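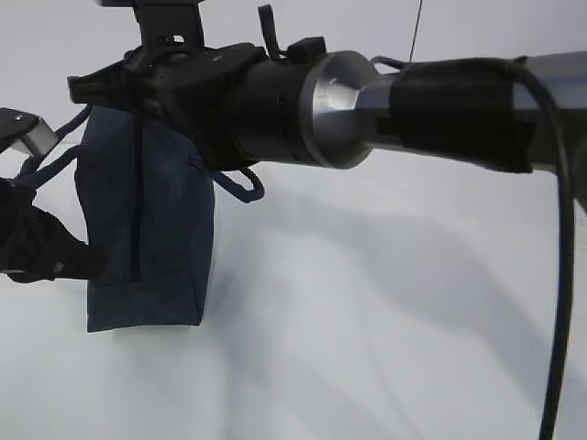
How does a robot hold things?

Try picking up a grape. Now try picking up a sock. You probably didn't think about it at all, did you? Your fingers just knew. A robot's fingers don't know anything until somebody helps them, and that's my job!

The bit a robot holds things with is called a gripper. I work at Liltosix with Montri Phetsri, and we've been trying out two kinds to see which one copes best with tricky things. We call them Follden and Pisen. (Montri picked the names. I wanted Colin.)

Soft things are hard work. A cloth bag flops and folds and changes shape every time you pinch it, so the robot has to keep checking where the cloth has gone. Strings make it harder still – they swing about and catch on things.

Clear plastic is a different sort of puzzle. Robots often use cameras as eyes, and a camera can look straight through a see-through pack and see whatever is behind it. Shiny patches muddle it too. 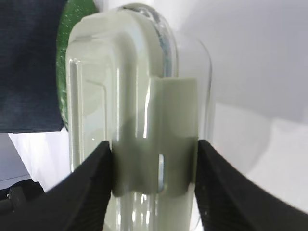 Two black fingers holding a clear plastic pack, one on each side.

Each gripper gets 45 goes at every object, and we write down every drop. Squeeze too hard and the pack might crack. Squeeze too gently and down it goes – clatter!

Want to try it yourself? Put on your thickest gloves, shut one eye and pick up a plastic cup using just your thumb and one finger. Then try a sock. Which was harder?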